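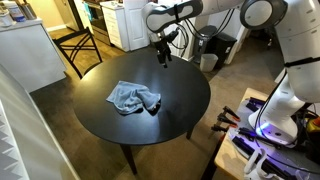 Tables and cloths: where we've got to

Hello Morven — a quick one from Gavdale before the August review. The round black table is staying, and I'm so glad we went for the dark top, as a pale blue cloth shows up on it beautifully (so does every bit of fluff!).

We've spent over 1,000 of the grant on cloths and have 60 in the cupboard, with 24 more on order from Virk. Asif Durrani is writing up the folding and wiping notes and hopes to send you the first 20 pages soon.

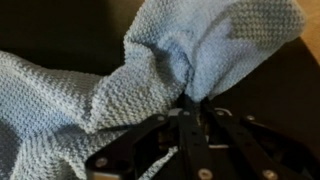
Light blue cloth, close up, gathered at one point.

Still to do — labels for the shelves, and a proper washing rota by January.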